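Plain White, Please: A Talk With a Table Maker

The workshop of Plarketar is at the back of a yard in Clanwood, past a tire place and a bakery that closes at noon. The owner makes work tables and paints the rooms they go into, and has been doing both long enough to have opinions about each. We talked in March, sitting on two unsold stools by the door.

Most of the orders are for white tops. I asked if that gets dull.

"No. People think white is the easy one, but every scratch and every coffee ring shows on it. If I send out a white top with a bad spot, I get a call the same afternoon. With a dark top I might get away with it for a year."

Last year the shop sold 987 tops. The year before it was 1,057, helped by one large school order. The owner had hoped to pass 1,000 again and seemed only mildly bothered about missing it. "We lost most of a month when the saw was down. I'd sooner be short than rush them."

Customers tend to arrive with a color for the table and no thought for the wall behind it. The owner usually talks them into a pale gray, one called Mulligan on the shop's own card. "White on white, you lose the back edge of the table. You put a cup down and you're guessing. A bit of gray and you can see where the top stops. That's all it needs."
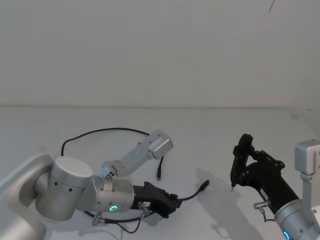

Cables are the other thing people forget. The owner asks every customer what will be plugged in and where, and says the first answer is nearly always wrong. "They say one lamp. Then you go back and there's black cable all over the top. I don't mind that – it's a work table, it's meant to be worked on. But tell me first and I'll give you more depth."

Does the shop cut holes for them? Only when asked. A hole is in the right place until somebody moves the table, and then it collects crumbs. Most customers are told to live with the table for 2 months and then decide. Few of them come back for the hole.

The other model, the Trestach, has a narrower top and folds. It sells to people with small apartments. The owner doesn't love it. "The hinge is good. The legs I would do again if I had the time."

On cleaning, the advice is short: a damp cloth, a little dish soap, and no scouring pads. The walls get the same treatment, with a softer cloth. Scuffs near the corners are harder to avoid, and the shop leaves a small jar of the wall paint with every job for touching up.

"Write the date on the lid," the owner said, getting up to take in a delivery. "Otherwise you'll open it in five years and it's a brick."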